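Visit notes: Altora open lab, household and shop-floor tasks

The Altora building is a former printing plant by the rail line, and the open lab takes up most of the ground floor. Doors opened at 9 a.m. in March, with bookable slots of 40 minutes per station. I went to find out how far machine handling has come on two fronts: small jobs in the home, and light work at the bench. My background is in fixtures and feeders, and I have read too many brochures.

Station 1 was simulation. The Hoarau group trains and checks its gripping routines in a rendered world before anything is sent to hardware.

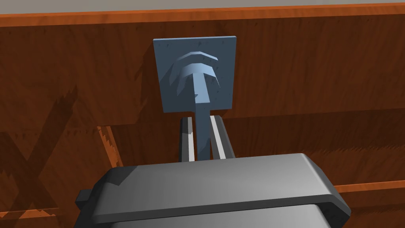 Gripper views from the Station 1 simulator.
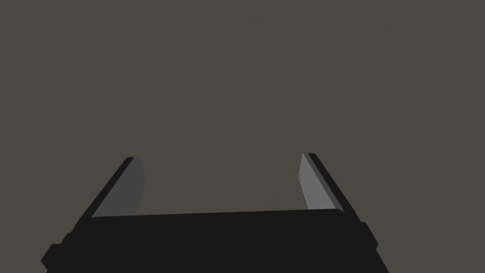
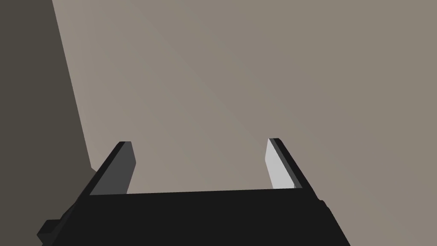
Grasping in simulation is the easy half, according to a reply from Follow on the visitor board, and a score from a simulator should never be quoted without the matching score from a bench. The same note asked exhibitors to say how many attempts were thrown out before the count began. I agree with both points. Two stations had the figures ready and one did not.

Hoarau gave theirs without being pressed. The current routine is run 500 times in simulation for each part shape, with the start position shifted every time. A shape that passes goes to the bench for 30 attempts. The weak spot is contact. Friction between pad and part is set as a single value in the simulator, and on the bench it changes with dust, wear and hand grease. They now vary the value during training. It helped with rigid parts. It did little for thin ones, which flex under load and rotate in the grip.

I asked about grip force. On the bench it is limited by motor current, with no sensor in the fingers. That keeps the hand cheap and makes it poor at telling a light touch from a near miss. For a part with a handle or stem this hardly matters, as the jaws close on a known width. For a drinking glass it matters a great deal, and glasses were not on the program.

Station 2 was the Flovum kitchen cell: a counter, a sink without plumbing, and a run of drawers. The tasks were opening a drawer, moving a mug from counter to shelf, and wiping a flat surface. Drawer opening was good. The arm found the pull, closed, and drew back along a straight line, easing off when the runner began to bind. The mug went to the shelf on the first try while I was there and took a second try for the next group. Wiping was slow and missed the strip along the backsplash. Staff said the path planner keeps a safety margin from vertical surfaces and that reducing it is on the list.

Speed is the plain obstacle. Moving one mug took 40 seconds, including a pause for the planner. At that rate clearing a family table would outlast the evening. For someone who can't lift an arm above the shoulder, 40 seconds may be perfectly acceptable, and Flovum is pricing the unit with those buyers in mind. I was not given the price.

Station 3, the shop-floor cell, was the most convincing and the least interesting to the crowd. Molded parts came down a chute into a tray, and the arm picked each one and set it in a nest for a screw operation. Parts that landed flat were picked without trouble. Parts leaning on the tray wall were pushed to the middle first, then picked. Two parts stuck together stopped the cell and called for an operator. A vibratory feeder would do the same job faster for one part. The argument for the arm is changeover: 30 minutes to a new part, against a new bowl and several weeks' wait.

I have some doubts about the 30. It assumes a CAD model exists, that the fingers fit, and that the nest is already made. In our shop the nest is the slow item.

Where this leaves the question: bench tending of rigid parts is ready for a trial if the cycle time allows it and an operator is within earshot. Drawers and doors are close. Anything thin, wet, fragile or stacked is still work for people, and I would not plan a purchase on the promise of it.

Practical points for anyone going to the next session. Book Station 3 early in the day, as the chute is loud and they shut it down at noon. The handouts at Station 1 list part shapes and pass rates but leave out finger dimensions, so ask. Parking is behind the building, entrance from the rail side.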